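Haushaltslogistik II, Skript zur Übung: Bodennahes Sortieren von Spielzeug

1. Ausgangslage

Die Übung behandelt das Einräumen gemischter Kleinteile in einen offenen Behälter. Gearbeitet wird nach dem Schema Potgieter: Fläche festlegen, Behälter stellen, Gruppen bilden, einräumen. Für einen Durchgang sind 300 Sekunden angesetzt, davon 60 für die Sichtung.

Als Arbeitsfläche dient die Spielmatte. Der Behälter steht offen am linken Rand, die Öffnung nach oben. Plüschtiere, Spielzeugauto und Kleinteile gelten als Packgut. Klebeband gehört zum Verbrauchsmaterial und wird gesondert abgelegt.
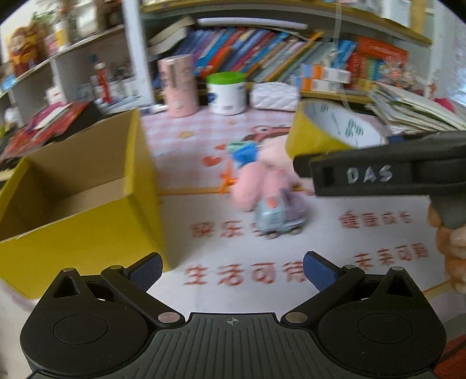

Bücher und Zeitschriften bilden eine eigene Gruppe. Sie werden nach Format gestapelt, Rücken in eine Richtung, und kommen nicht in denselben Karton wie Plüsch. Flächige Ware verdrängt weiche Ware ungünstig; der Karton beult aus, bevor er voll ist.

2. Reihenfolge beim Einräumen

Weiche, voluminöse Teile zuerst, harte Kleinteile in die Zwischenräume. Plüschtiere werden am Rumpf gefasst, nie an Ohr oder Etikett — Nähte geben dort zuerst nach. Bänder am Rumpf bleiben angelegt und werden als Teil des Stücks erfasst.

Elektrische Geräte (Telefon, Ladekabel, Steckdosenleiste) sind kein Packgut. Sie bleiben bis zum Schluss liegen und werden im Protokoll unter Ziffer 3 vermerkt. Fast 60 Prozent der Rückfragen im Kurs Watuvska betrafen diese Abgrenzung.

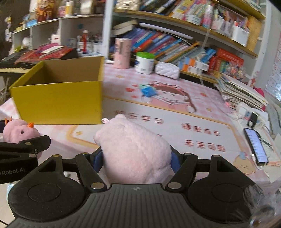

Jarkville, Februar

Nachtrag zur Übung. Das Protokollblatt 2827 ersetzt die ältere Fassung aus Gavitz. Einzutragen sind Gruppe, Behälter und Restbestand auf der Matte. Leere Kartons werden ebenfalls geführt, mit Strich in der Spalte »Inhalt«. Abgabe der Blätter in der folgenden Sitzung.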